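Chapter 2
Fitting the Processor

12 shares | 2 comments

Before you start

In the last chapter you opened the case, found the main parts and took out the cards and drives you wanted to keep. This chapter deals with the processor. It is a small part and a costly one, and fitting it takes only a few minutes once the case is on its side and the board is clear.

The work is the same for a new machine and an old one. Most readers will be doing it to bring a used office computer back into service. The repair shop run by Pendo Okoth in Larnport took in 195 such machines in a single year. Nearly all of them were desktop towers, and many needed a different processor before they could be sold on. The steps in this chapter follow the order her bench staff use.

By the end of the chapter you should be able to:

- check that a processor matches the socket on the board
- open and close the load plate
- line up the processor and set it down flat
- clean off old thermal paste and put on new
- refit the cooler and check the temperature at first start

Words used in this chapter

Socket. The square holder on the motherboard that takes the processor. On the boards used in this book the contacts are fine springs in the socket, and the processor has flat pads underneath. The springs bend easily and are very hard to straighten.

Load plate. A metal plate on a hinge. It presses the processor down on to the contacts when it is closed.

Retention lever. The thin metal arm beside the load plate. It holds the plate shut.

Heat spreader. The metal lid on top of the processor. The cooler sits against it, with a thin layer of paste between the two.

Substrate. The thin board under the heat spreader. Most have small notches in two edges, and these must meet the matching tabs in the socket.

Opening the socket

Switch off at the wall and pull out the power lead. Lay the case on its side with the board facing up. Touch bare metal on the case, or wear a wrist strap clipped to it.

Press the retention lever down, move it sideways out of its catch and let it rise. Then lift the load plate until it stands open. Do not touch the contacts, and do not blow on them. If there is dust in the socket, use a hand blower from a little way off.

Hold the processor by its edges only, with the heat spreader facing up. Bring it in level over the open socket and stop just above it while you check the notches.

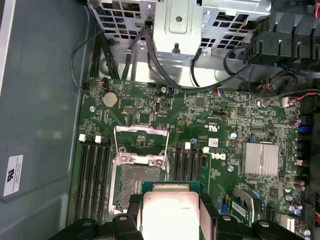 Setting the processor down

Lower it straight down and let go. It should rest flat under its own weight. If one corner sits high, lift it out and look at the notches again. Never slide it about in the socket.

Close the load plate, then bring the lever down and hook it under its catch. The lever will feel stiff near the end, and this is normal.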